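SAUCE, SPOONS, SLOPS: notes for the canteen talk
(speaking copy, Fedir, don't hand this one out)

Start with hello, thank Lesia Palamarchuk for the slot. Water on lectern?? Check clicker before, last time it went backwards.

Opening. Ask who here runs a kitchen. Who just eats in one. Fine, both useful.

Who we are: Plillska, staff canteens, three sites. Kurley is the big one, 322 lunches on a full day. Ostapchuk is the small one with the bad lift. Runico opened in March and is still finding its feet, go easy on them, their cook might be in the room.

What the talk is about: small stuff on tables. Sauce, salt, napkins, cutlery. Everyone talks about mains. I did too for years.

Sachets first. We went through 2434 sachets in nine weeks at Kurley. Pause here. That's only the ketchup, brown sauce was a seperate box and I lost the sheet (say this, gets a laugh). Plenty came back unopened on trays and went in the bin with the peelings because who is picking them out at half two with the dishwasher going.

So, bottles. Everyone says bottles. Bottles have their own trouble:
- go walkabout, end up on windowsills, one in a desk drawer on the second floor
- sticky caps. Wipe caps at the END of service as well as before
- fall over. Tall thing on a table people keep bumping

Don't fight the falling over. Lay them down in something with a rim.

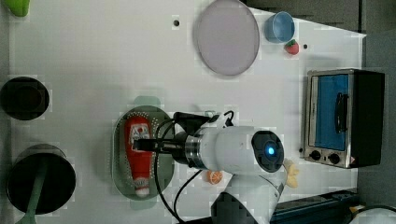

Ketchup lying down in an oval green tray.

Talk through trays a bit. Rim matters more than size. We tried baskets at Ostapchuk, crumbs got in the weave, never again. Something you can rinse. Must go through the machine with the plates or it won't get washed, simple as that. One tray per table of six, two was too many, people used the second one for phones.

Refilling. Oh this one takes time so be quick. Do not top up half full bottles. Run it down, wash it, dry it properly, fill it, date on the bottom in marker. Lesia's crew does this on the quiet afternoon and has the radio on. At Kurley we do it after breakfast. Either works. What doesn't work is "whoever has a minute".

Salt: I've got nothing clever to say about salt. Grinders broke. Back to shakers. Move on.

Spoons. Spoons vanish, forks don't. If anyone in the room knows why please find me at the break. We buy teaspoons twice a year now and have stopped minding.

Next bit is plates and colour, ten minutes gone by here hopefully. If late skip to slops.

Dark plates hid leftovers, staff were scraping them badly and the machine clogged. Pale tables, plates in a clear colour, much easier for whoever is wiping down to see what's still out. Also for people with poor sight, a plate that stands out from the table is easier to eat off. We had one lady at Runico tell us that straight, she'd been missing the edge for weeks. Changed her table first and then the rest.
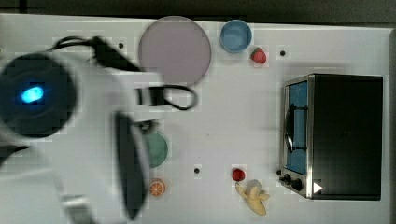

Pink plate on a white table.

White tops show every ring of tea, yes, someone will ask. Answer: good, then it gets wiped. Cheap cloths, change them often, don't get me started on sponges.

Slops. Weigh it. One bucket, one scale, one sheet of paper taped to the wall. We did plates scrapings apart from kitchen waste and it was worth the faff, you find out wether it's the cooking or the portions. Ours was the portions. Mostly rice. We went to a smaller spoon and said seconds are free, hardly any grumbles.

Costs, only if asked: bottles paid for themselves before the nine weeks were up at Kurley. Slower at Ostapchuk, fewer people. Runico too early to say, don't guess!!

Finish: do one thing. Pick sauce OR slops. Weigh or tally for a fortnight then decide. My email's on the sign up sheet by the door. Lunch is at 12.45, soup and the cheese thing.

Comments

teabreak_jo
We still have sachets because of the takeaway boxes. Do you keep a few back for those or just pour some in a pot?

Fedir Semeniuk
Little pots with lids, filled in the morning. Sachets only for the outdoor trolley.

Marrowfat
Spoons go home in lunch bags. I have four of ours in my own kitchen, sorry.

gil.h
Is the seconds thing the same at all the sites? Ours would be queueing round the block.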